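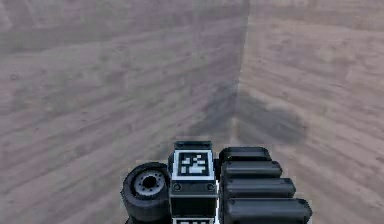
How to Build a Non-Conference Schedule for a Small-College Football Team

Last updated November 6, 2024

These steps cover the open dates on a football schedule: the weeks the conference office leaves blank. They assume a program with one full-time scheduler or an assistant athletic director doing the job part-time. Larger departments will have contract staff and can skip steps 4 and 5.

Before you start

Get the conference schedule in writing, including the bye week. Get the academic calendar for the season in question and mark move-in day, fall break and homecoming. Confirm which weekends the stadium is already booked. At Fletness, the marching band contest takes one weekend every fall and has twice been missed.

Step 1. List the open dates

Write down each open date and mark it home, away or either. If the conference gives you an odd number of home games, balance the total with the non-conference games. Do this for two seasons at once. Most opponents will want a return game, and a home date you give away this year has to be paid back next year.

Step 2. Set the travel limit

Decide how far the team will go by bus without an overnight stay. Vesance College uses 67 miles for a same-day trip with a noon kickoff and lets the distance grow for evening games. Past the limit, add hotel rooms and three team meals to the cost of the game before comparing it with other offers.

Step 3. Make the opponent list

Start with schools that share your open dates. Conference offices usually post these in March. Sort by distance, then by roster size. A squad of 22 healthy linemen can play almost anyone; a thinner one should not take two physical opponents in a row ahead of league play.

Step 4. Send the offer

Keep the first message short. State the date, the site, whether a return game is offered, and the day you need an answer. Allow 7 days. Do not send the same home date to two schools at the same time – if both accept, one of them will not take your call next year.

Step 5. Write the contract

The contract should cover:

Date, site and kickoff time, and who may change the kickoff
Guarantee, if any, and when it is paid
Number of complimentary tickets for the visitors
Who hires and pays the officials
Streaming and radio rights
Cancellation terms
Weather terms, kept separate from cancellation

Mervyn Naylor, who handled scheduling at Vesance for many years, put the visitor ticket figure in the body of the contract and not in an attachment. Attachments get lost.

Step 6. Collect signatures

Both athletic directors sign. File the signed copy before announcing anything. Agree on a release time with the other school so that both post together.

Step 7. Tell the people who need to know

Send the final schedule to the ticket office, athletic training, facilities, dining and campus police. For a home crowd above 800, campus police at Fletness ask for a second parking lot to be staffed. Check the limit at your own school.

If an opponent cancels

Read the notice clause first, then reply in writing the same day. Return to the list from step 3 and contact the schools that said no only because of the date.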